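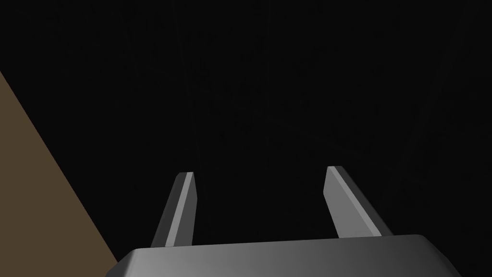
Tiempo de lectura: 1 min

Drikside 4 — complemento alimenticio a base de pectina cítrica y fibra de acacia

Presentación: envase de 120 g con cuchara dosificadora. Polvo de color crema, sabor neutro. Fabricado por Stultholm.

Composición por dosis diaria (4 g): pectina cítrica de bajo metoxilo, 1.288 mg; fibra de acacia, 1.039 mg; inulina de achicoria, 1.000 mg; excipiente (maltodextrina de maíz), c.s.p. 4 g. Sin colorantes, conservantes ni edulcorantes añadidos. Sin gluten ni lactosa.

Modo de empleo: disolver una dosis en 250 ml de agua y tomar antes de la comida principal. La mezcla espesa a los pocos minutos — conviene beberla recién preparada. Si se toma medicación oral, dejar un intervalo mínimo de dos horas.

Advertencias: no superar la dosis diaria indicada. Los complementos alimenticios no sustituyen una dieta variada y equilibrada. No recomendado en caso de estenosis intestinal o dificultad para tragar. Consultar con un profesional sanitario durante el embarazo y la lactancia.

Conservación: lugar fresco y seco, envase bien cerrado. Una vez abierto, consumir en dos meses.

Formulación: Hiếu Nghiêm, laboratorio Triệu. Distribución: Moltholm.

Ficha revisada el 20 de octubre de 2024.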